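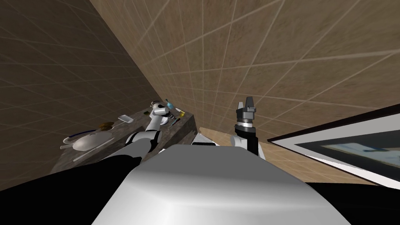 About Mollel

Mollel is a small evening school for bookkeeping and office skills in Prurham. Started by Adhiambo Massawe with 5 students and a borrowed room over the bakery. Now 1,320 people have finished a course with us - most while working full time.

Classes start at 6 pm. Small groups, real ledgers, no entrance test. Tania Siddiqui runs payroll, Belmiro Vieira does tax basics and teh spreadsheet clinic.
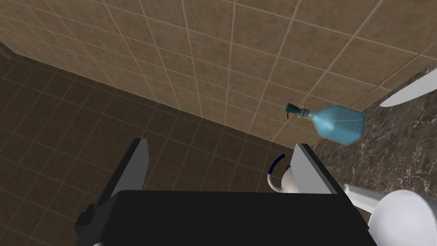

Square tiles in beige-brown.

New term opens in March. Fees can be split over five months, just ask Mercy Rotich at the desk. Certificates are mailed out after the final asessment.

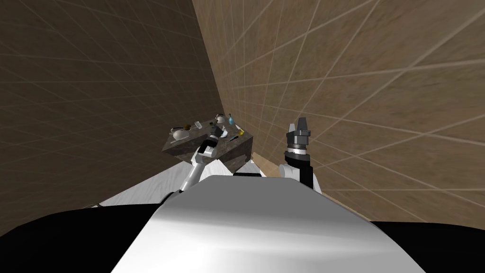 Do I need my own laptop?
Bring one if you have it - otherwise we lend them out for class.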